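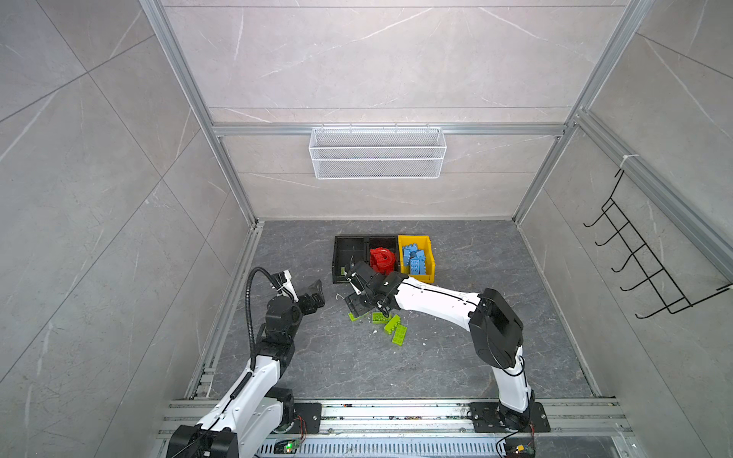
I've been thinking a lot about empty shelves lately, and I've come to the opinion that most of us own far too much storage and then panic when it isn't full. I say this as a person who once bought a second bathroom caddy to hold the things I bought to justify the first one.

My trouble started in August, when I moved into a smaller apartment in Drostbridge. The old place had closets everywhere. The new one has a single closet and a kitchen you can cross in two steps. My friends were very kind and very worried, and every one of them sent me links to organizers. Stackable bins, over-the-door pockets, a thing called a Flimik that hooks under a cabinet and holds, as far as I can tell, six lids. I ordered the Flimik. Of course I ordered the Flimik. It was 22 dollars and it came in two days.

And then I filled it, because that's what you do! I didn't have six loose lids, so I went and found some. I had a perfectly good drawer for them already, but there was this new spot and it looked sad.

That's my whole complaint in one silly purchase. We talk about storage as if it takes clutter away, and mostly it gives clutter an address. My mother raised a family with one hall closet and a row of hooks by the back door, and half the hooks had nothing on them most days. They were for when people came over. You'd arrive, and there'd be a hook for your coat. I can't remember the last time I went to somebody's house and found a free hook (my own included - guests put their coats on my bed, on top of the laundry).

I said some of this in my newsletter a few weeks ago and got more mail than I usually do, most of it friendly.

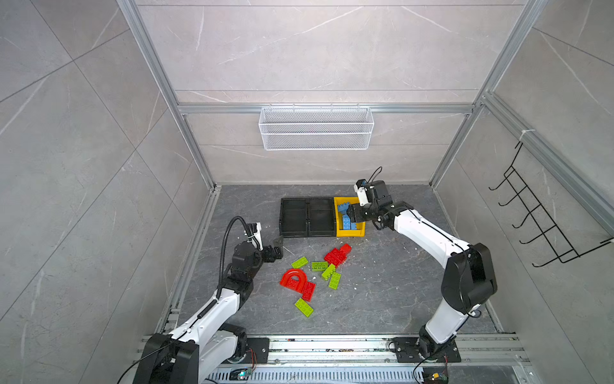

Estíbaliz Calvo wrote that it's easy to be romantic about bare hooks when you don't have three kids and a dog. In her house, she said, a basket by the stairs is the only thing standing between her and a broken ankle, and she'd buy ten more if she had the wall for them. She also pointed out that people with money can afford to own little, because they can always go buy the thing again.

That last part stung a bit, and I think she's right. I've thrown out a drill and then paid for another drill. A household that keeps the outgrown boots for the next child is doing something sensible, and it needs somewhere to put the boots. I'm not going to tell Estíbaliz how to run her stairs.

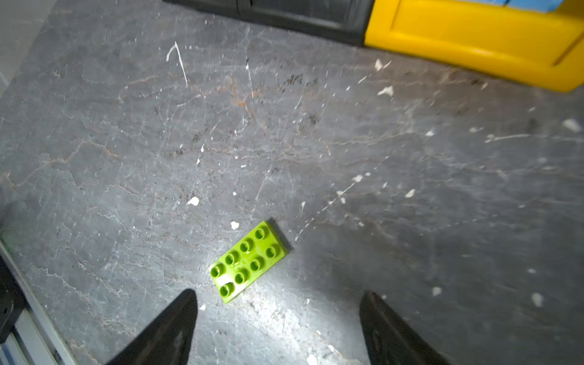 But I'd still argue that a basket that gets emptied is a different animal from one that just gets full. Hers sounds like the first kind. Stuff goes in at the bottom of the stairs, somebody carries it up, and the basket's ready again. Mine were all the second kind. When I finally went through the bins under my bed I found 30 takeout menus, a charger for a phone I no longer own, and a candle I'd been saving for a nice occasion since before I moved. I lit the candle. It smelled like nothing at all.

So I've been trying a rule, loosely. Every shelf gets to have a gap in it. I leave one hook bare by the door, and if I catch my scarf on it I move the scarf. The Flimik went to my neighbor, who has a great many lids. Some weeks the rule falls apart and the kitchen counter turns back into a mail pile, and I don't beat myself up over it.

I did look at a tall cabinet last weekend, a pretty one, on sale for 115 dollars. I opened and closed the doors for a while. Then I went and got a sandwich, and I still haven't decided.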